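Releasing a Single on a Student Label
Project report by Yaryna Harasym and Hnat Melnychuk
Submitted 11th April

Our project was to release one song on Flitano, the label run by our music business class, and record who heard it in the first 30 days. The song was "Reltov," a four-minute synth track by the campus duo Flollar.

Recording and mixing took two weekends. Hnat handled the mix and Yaryna wrote the press text. The first master was too quiet next to other dance tracks, so we sent it back once. The duo asked us to keep the long intro. We also made a 30-second edit for radio promos.

We emailed 101 blogs and college stations. Nine replied and four played or posted the song. The single reached 302 streams against a target of 300. Most came in the week after a campus station played it twice in one evening. Paid posts brought in very few listeners.

Next time we would contact stations earlier and skip the paid posts. The press text was also too long, and two editors asked for a shorter one. 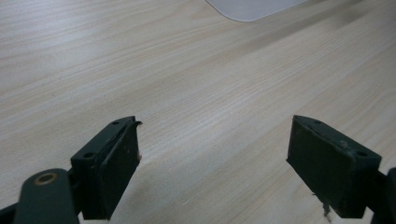

Which promotion method brought the most listeners?
College radio, mainly the two plays on the campus station.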